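7/26/22, for the Wirkthorpe young visitors page

# Why are old windows full of little diamonds?

Quick one before the summer trail opens. If you go round Teretness Hall you'll see windows made of lots and lots of small bits of glass. Not one big sheet like at home. Why?

Short answer: big sheets were really, really hard to make.

## First, no glass at all

Go back far enough and most houses had a hole in the wall. That's it. The word "window" comes from old words meaning "wind eye". Brr. People put wooden shutters over the hole, or cloth soaked in oil, or thin slices of animal horn. Some light came in. So did plenty of draught.

Glass was for churches and palaces. Then for rich people. Then, very slowly, for everybody else.

## How they made it

By blowing! A glass blower dipped a long hollow pipe into melted glass and blew a bubble. Two ways to get it flat after that:

- spin it very fast until it opened out into a big round plate, or
- swing it into a long sausage shape, chop off the ends, cut it down the side and flatten it out.

Either way you got bumps and bubbles, and the bits that were thin enough and clear enough weren't very big. Glass cost a lot too so you didn't waste any. Small pieces it was.

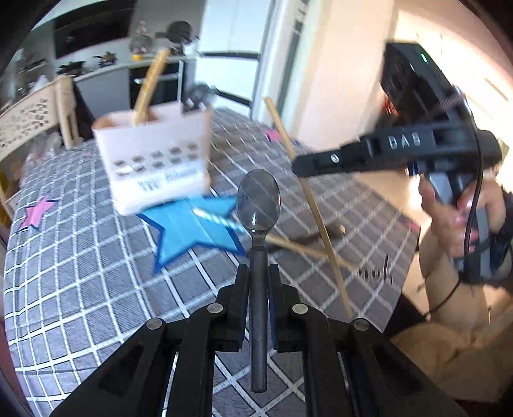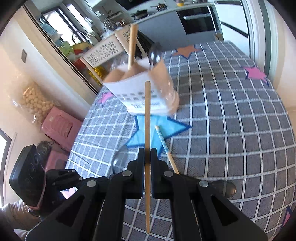

Small pieces need something to hold them together, and the answer was lead. Lead is a soft grey metal, you can bend it with your hands if the strip is thin. Each strip had a groove down both sides, and the glass slotted in. Look at the grey tablecloth in the first picture, with its white lines going across slantwise and making diamonds. Now pretend the white lines are strips of lead and the grey bits are glass. That's your window, more or less! Where the strips crossed, the glazier melted a blob of metal called solder to join them. (A glazier is a person who fits glass.) Then a sticky sort of putty pushed in the gaps to keep the rain out.

## Why diamonds and not squares?

Good question, people argue over it. One idea is that rain runs down a slanting strip and off, but sits on a flat one. Another is that they just liked it. Squares and rectangles were used as well, so dont be suprised if you see those.

The proper word for one diamond pane is a **quarry**. Nothing to do with digging up stone. It comes from an old French word for square.

## At the Hall

The Hall has 19 leaded windows. The largest, on the stairs, has 408 quarries in it. All the windows together: 3052. Reece Mottram mends them. He lays the whole panel flat on a bench, takes off the tired old lead and puts new lead round the same glass. The stairs window was done in May. He reckons it won't need doing again till 2066. Work out how old you'll be!

## Is the glass melting?

No. You might hear that old glass is thicker at the bottom because it has been dribbling downwards for hundreds of years. Not true. It was wobbly when it was made. Glass is solid and it stays put.

## Try it

Black paper, scissors, tissue paper in any colours. Cut thin black strips, glue them slantwise over the tissue, both ways, tape it to a window. Grown-up for the scissors if you're little.

Trail sheets are by the front door. Please don't poke the lead, it's soft, and wash your hands if you do touch it.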